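Rommel Policarpio
10/04/2023

1/ Notes on keeping a white table and the things on it in decent order. Written for the shared room at Landeg, but most of it applies to any pale surface with plastic tableware and soft toys on it.

2/ The surface first. White shows everything. Crumbs are easy to find, but so is every shiny streak, and you only see those from a low angle. Crouch at the short end and look along the top with the lamp behind you.

3/ Wipe in one direction, end to end. Circular wiping moves grease outwards and leaves it there. Cloths should be 100 per cent cotton. The microfibre ones in the Drotomstead cupboard drag on this finish.

4/ Lift things before wiping. A plate pushed aside with the cloth takes the dirt with it on the underside of its rim. The bun goes on the plate, or off the table altogether. Glaze-coloured items left straight on white are hard to tell from spills at a glance.
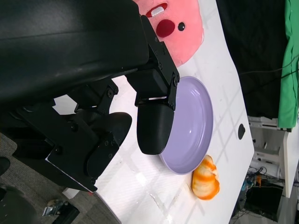
5/ Cable holes. Crumbs collect against the edge of each one. Go round the inside with a dry brush first and the damp cloth second. Done in the other order you get paste.

6/ Layout. My preference is the mug at the back, handle to the right, and the plate towards the middle where it can't be caught by a sleeve. Soft things stay away from both while there is any drink on the table.

7/ The faint grid on the top is handy for putting things back in the same place. Count squares from the near edge. I have stopped using pencil marks for this – they don't come off with water. 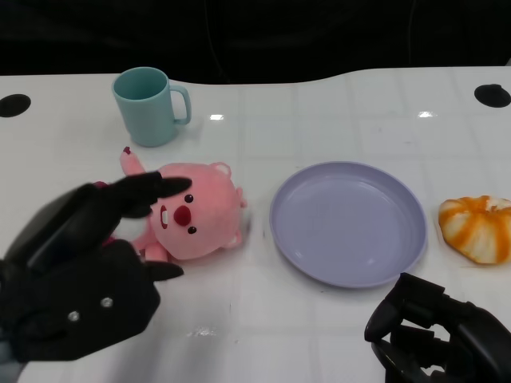 Teal mug, pink plush, lavender plate. Plate empty.

8/ Plastic tableware. Warm water, ordinary washing-up liquid, soft side of the sponge. Scouring pads dull the flat part of the plate, and a dulled plate holds on to sauce. We lost six Harkura plates that way.

9/ Dry them on edge. Stacked damp, they leave a ring.

10/ Plush. The pink one has several fabrics on it and they should not be treated alike. The fuzzy pile takes a brush well. The red nose is closer to felt and will go bald if brushed, so press it with a damp cloth and leave it alone. The mouth is embroidered: dab it, and don't pick at the threads.
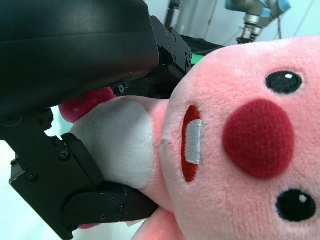
Nose, mouth stitching and the white patch on the front.

11/ White patches go grey before the pink looks dirty at all, so use them to decide when a wash is due. Inside a pillowcase, cool cycle, low spin. Check the seam where the head meets the body beforehand. If it is open, sew it first.

12/ Drying takes up to 3 days indoors. Squeeze the head. If the middle feels colder than the outside, it isn't dry.

13/ Floor. Anything swept off the table ends up on the grey carpet, and small flat bits sit in the weave where the vacuum passes over them. Pick up strips and squares by hand, then vacuum.
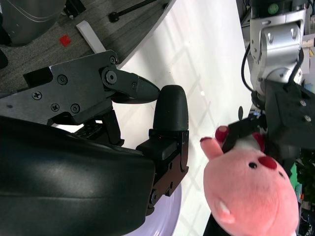 14/ Vacuum slowly, with a 70 cm margin all the way round the table. Most of what falls lands inside that.

15/ Storage. Mug and plates in the Stimari box, lid on. Plush on the shelf above, not in the box. Enclosed with plastic it picks up the smell, and airing it out took most of May last year.

16/ Spare cloths are in the second drawer. Please put the used ones in the wash, not back in the drawer.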